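Diocese delays vote on merging hill parishes

The plan to merge five rural parishes into one will not go to a vote before July, the diocese said in a letter read at all Masses last weekend. The delay gives parishioners another round of meetings and gives the finance office time to finish a review of church property in the area.

The five parishes share two priests, one of whom retires this year. Under the proposal, a single parish would be based at St. Kastus, the largest of the churches, with Sunday Mass kept at two of the others. The remaining two would open for funerals, weddings and the feast of their patron saint.

Opposition has been strongest at Undus, where the church has seats for 220 and the parish register goes back to 1743. A petition against the plan carried 1,231 signatures when it was handed in at the diocesan office. Organizers say most came from people living within the five parishes, with the rest from families who have moved away but still have relatives buried there.

"We were told this was a consultation, and then the Mass times for next year were already printed," said Domenica Trummer, who started the petition. "People want to see the numbers. How much does it cost to keep the doors open, and who worked that out?"

The diocese said the printed schedule was a draft and should not have been sent out. Sorcha Mac an tSaoi, the diocese's director of parish planning, said no final choice had been made on any of the buildings.

"There is a shortage of priests and there is a shortage of money, and we have to deal with both," she said. "The bishop has read every letter. He has asked for more time and he is going to get it."

According to figures the diocese released with the letter, combined weekly attendance across the five churches is 1,408, down by a third over the past decade. Roof repairs at three of the buildings are listed as urgent. The figures do not break down the cost for each church, which was one of the main demands in the petition. Mac an tSaoi said those would be published before the next meetings.

Also unsettled is the future of the old rectory at Gravoline, which has been without a resident priest for 11 years. The ground floor is rented to community groups on weekdays, and the rent goes to the parish. Some parishioners want it left out of any sale. The property review will look at the rectory along with two fields and a former school. 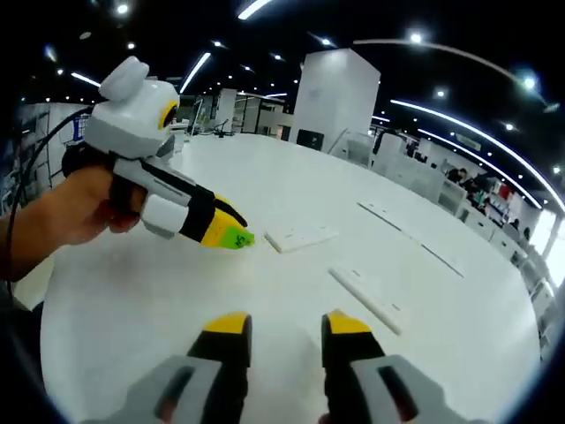 A round white table, with hand-held grippers in use.

Three more public meetings are planned, the first of them in the parish hall at Undus at 8 p.m. Questions can be sent in ahead of time through the parish offices. Written comments will be accepted until the end of June.

The priests' council, which advises the bishop on changes of this kind, will hear a report on the meetings before it votes. Its vote is not binding. If the bishop signs a decree of merger, parishioners have the right under church law to ask him to withdraw it, and after that to appeal to Rome.

Trummer said her group has already spoken with a canon lawyer and would appeal if the plan goes ahead as written. The Mass schedule at all five churches stays the same for now.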